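Gray drawer cabinet, worn patch on top: clean it, paint it or leave it?

Posted by Reynaldo Talavera in Furniture & Storage

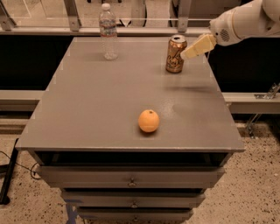
The cabinet, with an orange, a water bottle and a can on top.

Hi all! I picked up this little gray cabinet when an office over in Floltonton was clearing out, and I love it more than I probably should. Three drawers with round metal knobs, and an open slot right under the top where I keep mail and the tape measure I can never find. I paid 16 dollars for it, so no complaints there.

My trouble is the top. There's a lighter scuffed patch near the middle, and a dark smudgy streak off to the right that I can't decide is a stain or just the way the light falls in there (I go back and forth depending on the time of day). I've wiped it with a damp cloth and a bit of dish soap. The patch looks exactly the same to me.

I don't know what the finish is. Could be paint, could be some kind of coating, the seller had no idea. I want to use it as a snack and drinks spot, so stuff is going to get set down on it all day long. Would you try a stronger cleaner, sand it and repaint just the top, or put a mat over it and get on with life? I've got a can of Retenon gray left over from a door, but I'm pretty sure it's a shade too warm.

Oh, and the bottom drawer sticks a little. If anyone has a trick for that I'll take it!

darla_in_ustenero
Don't sand yet! Figure out what you've got first. Pull a drawer all the way out and look at the back edge where the finish ends, you can usually tell there whether it's paint on top of something or the color goes all the way through. Then put a dab of rubbing alcohol on a cotton swab and try it somewhere hidden, like inside that open slot. If gray comes off on the swab, stay away from strong cleaners and go with the mat.

If nothing comes off, try a paste of baking soda and water on the dark streak. Rub lightly with a soft cloth, let it sit 5 minutes, wipe it off. Go easy, baking soda is still a bit gritty and it can dull a shiny surface. The light patch is a different story. Sounds to me like wear, and you can't clean wear off. I had the same thing on a sewing table and ended up painting the whole top, and I mean the whole top, I tried touching up one spot first and it looked like a postage stamp.

For the drawer, rub a plain white candle along the runners if they're wood or plastic. If they're metal, vacuum out the crud first and then use a little dry silicone spray.

pkm1646
mat

mossyporch
I'd go with the mat too, but get one with a cloth back. I left a cheap rubber one on a painted dresser from December until spring and it stuck in two places and took the paint with it. Cork works fine. Also a coaster for anything cold, no matter what the finish is.

If you do repaint, skip the Retenon if it's already looking warm in the can. Take one of the drawers to the paint counter and have them match it. The place I go in Lumanlan did mine while I waited. And give it some 5 days before you put anything heavy on it, even when it feels dry.

Contact us | Copyright Household Help Board | Back to top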